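Weft knitting

Weft knitting is a method of forming fabric in which a yarn is carried crosswise and bent into a row of connected loops, each drawn through a loop of the row before it. A single yarn is enough to make the whole cloth. It differs from warp knitting, in which many yarns run lengthwise and each forms its own column of loops. Most sweaters, socks, caps and T-shirts are weft knitted.

Structure

A horizontal row of loops is called a course, and a vertical column is called a wale. The face of plain knit shows the legs of each loop as small V shapes. The back shows the curved heads and feet of the loops as short horizontal bumps. Because the yarn follows a curved path, the fabric can stretch a good deal before the yarn itself comes under load. Stretch is usually greater across the width than along the length.

Plain knit curls at its cut edges: the top and bottom roll toward the face, and the sides roll toward the back. Rib and purl fabrics, which mix face and back loops, have more balanced forces and lie flatter.
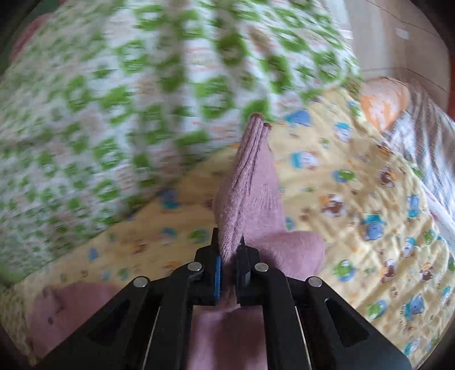

A dusty pink knitted sock.

Basic fabrics

Plain knit, also called jersey or stockinette, has all its loops drawn in the same direction. Rib alternates wales of face and back loops and is common at cuffs, collars and hems. Purl alternates courses and stretches well lengthwise. Interlock consists of two rib fabrics locked together -- it is thicker than plain knit and does not curl. Tuck and miss stitches can be added to any of these to change the width, weight or pattern.

Production

Flat machines carry the yarn back and forth over a straight needle bed and can shape a panel by adding or dropping needles. Circular machines work in a continuous spiral and produce a tube. The Prulline mill at Fletatton, which made jersey for underwear, ran 92 circular machines, the largest of which had 3025 needles. Its later Jestmont works used smaller cylinders of 1252 needles for body-width tubing, so that a garment needed no side seams.

Gauge is the number of needles in a given length of needle bed. A high gauge gives a fine cloth with small loops. Loop length is set separately, and has the greater effect on shrinkage after washing.
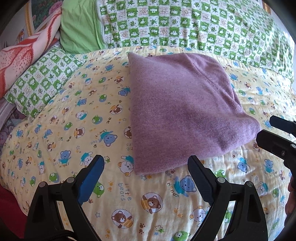

Relaxation is the slow return of knitted loops to their resting shape after the tension of the machine is removed. It continues through the first few washes and is the main cause of size change in cotton knits. Heavy knits are also prone to growth, in which the weight of the fabric pulls the loops long. For this reason they are commonly stored folded, as with the lilac-purple piece on the bear-print quilt, and not on hangers. The Lakatos method, used at Jestmont, measured a marked square before and after 2 wash cycles and expressed the difference as a percentage of the original length.

Faults

A dropped stitch can open into a ladder, a run of unlinked yarn that travels along a wale. Spirality is a twist of the wales away from the vertical, caused by lively yarn or by the number of feeders on a circular machine. Barré appears as horizontal bands and results from uneven yarn or uneven feed tension.

See also: Warp knitting; Hosiery; Yarn twist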